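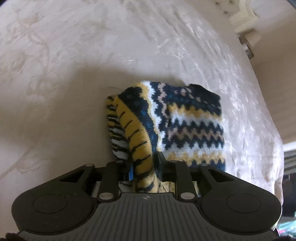
Hand-held gripper closed on a folded knitted textile during the folding exercise.

Visit Report: Student Robotics Project, Rurville
2026-04-16

The Bratedska school network visited the student robotics project at Rurville to review progress before the August showcase in Flotomdale. Our host was Panagiotis Stoyanova, who has led the course for 2 years. The class has 30 students, working in small groups on the handling of soft household items.

The session began with a short talk on why cloth is difficult for machines. A box keeps its shape when it is lifted; a sweater does not. Students then showed how they record their own handling with hand-held grippers, so that the motions can later be studied and used in training a robot arm. Each group keeps a written log of its attempts, including the failed ones, and the logs were open for visitors to read. The course plan sets aside 42 hours for this unit, and Mr. Stoyanova would like more.

Patterned knitwear was chosen by the students after a long discussion. One group argued that strong stripes and zigzags help show where a fold begins. Another held that they confuse the software – a question the class intends to settle in its final report.

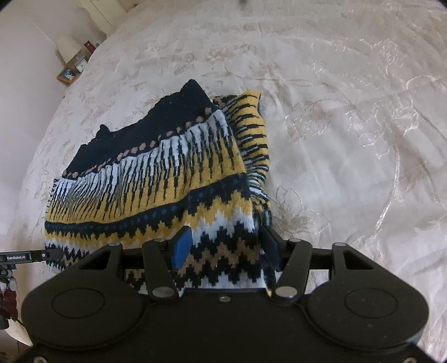
Patterned knit garment on a satin-like bedspread, with the main gripper in front and part of a second device at left.

Visitors were invited to try the grippers for themselves. Several found it hard to judge how firmly to close the fingers, and the students gave clear and patient advice.

In the closing discussion, our group asked about safety rules, storage and the cost of spare parts. Written answers will be sent to the Todorova office and attached to this report.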